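Data cards · Text · 4 min read

# Stirnis: care label wording set

Short data card, will fill in more when theres time. Last touched July 26, 2025.

## What it is

323 care label texts, typed up by hand from clothes and household linen. Wash, dry, iron, bleach wording. One row per label. Plain CSV, UTF-8.

## Columns

- `id`
- `item` (shirt, towel, etc, free text, messy)
- `label_text`
- `fiber`, blank if the label didn't say
- `source`, either Akora or Wumbei 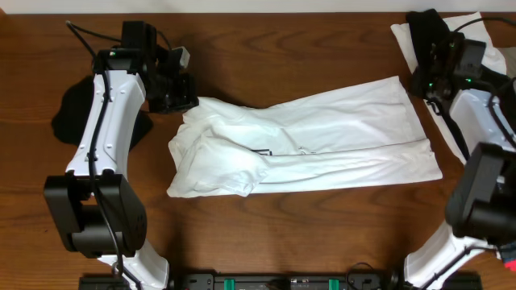
Wooden tabletop, both pictures. 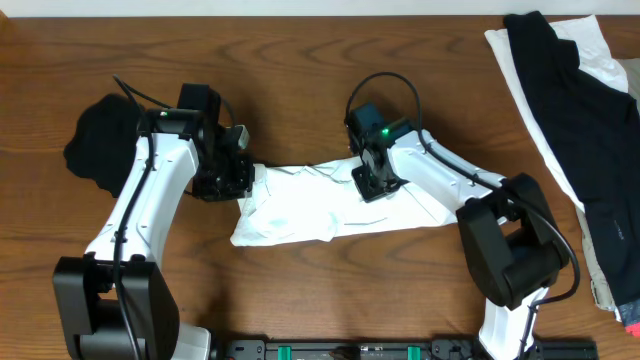

Miltura

## Known problems

- 10 rows have no fiber AND no item. Left in.
- Wumbei rows are all caps. Lowercase them yourself if you care
- "Tumble dry low" and "tumble dry, low heat" are seperate strings, not merged
- Line breaks inside labels became a slash
- 2 rows are in French, skip them or don't

## Splits

None. Version 4 had a test split, dropped it, too small to mean anything.

## Use

Fine for spell check, search, small text classifiers. Don't use it for real washing advice, some labels were half faded and I guessed a word.

## To do

Symbols column. Maybe September.

Contact: open an issue · © Stirnis 2025 · Back to top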